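5 Preparing the Livetti sample store for first use

Read this section before any material is loaded. It applies to the Livetti 306 and the Livetti 644, used for antibody stocks, cell bank vials and retained samples. The two models differ in capacity only; the menus and alarms are the same.

5.1 Before you start

You will need the door key, the site code issued with the licence, and the blank probe certificate from the document wallet. The store must have stood upright in its final position overnight.

CAUTION
Do not load vials of living cells until the steps in 5.3 are complete. Material lost during set-up is not covered by the Talukder service agreement.

5.2 Setting up the inventory

1. Switch on at the wall, then at the key switch behind the lower door.
2. Wait for the start screen. The first start takes longer than later ones.
3. Enter the site code. If it is refused, check that the letters are in capitals.
4. Choose Inventory, then New Store.
5. Enter the number of racks fitted. Do not count the spare rack supplied in the crate.
6. Choose a naming pattern for the positions. Skalum users should pick Pattern 2, or imported records will not match.
7. Press Save and wait for the tone.

Note: The naming pattern cannot be changed once a sample has been booked in. To change it, empty the store and repeat from step 4.

Records from an older store can be brought across with the Skalum import tool. Files exported before the May update carry dates in the old order — convert them first. Sikosport transport labels are read directly and need no conversion.

5.3 Temperature check and alarms

1. Place the reference probe in the middle rack and close both doors.
2. Choose Service, then Hold Test. Leave the doors shut until the test ends.
3. Copy the result on to the probe certificate and sign it.
4. Set the upper and lower alarm limits given in your own storage procedure.
5. Enter the telephone number for out-of-hours alarms and press Send Test.

If the test call does not arrive, check the number and try again. A store with no working alarm number will show an amber bar at the top of every screen.

WARNING
Wear insulated gloves and a face shield whenever the inner door is open. Racks can cause cold burns at once.

5.4 The store computer

Inventory records are held on the computer supplied by your site and copied to the store each night. Keep it switched on and out of the cold room. Switch off and unplug it before removing any panel.

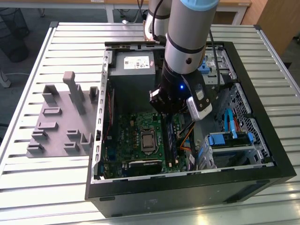
Fig. 5.2 Desktop tower on its side with the interior exposed.

After any work on the computer, restart it and choose Compare Records. Both totals must agree before samples are booked in or out. If they do not, stop and call Talukder — do not correct the figures by hand.

5.5 Handing over to users

Give each user their own sign-in. Shared sign-ins leave gaps in the audit trail and may be queried when material is released for a clinical study. File the probe certificate with the delivery papers.

Section last revised June 30, 2019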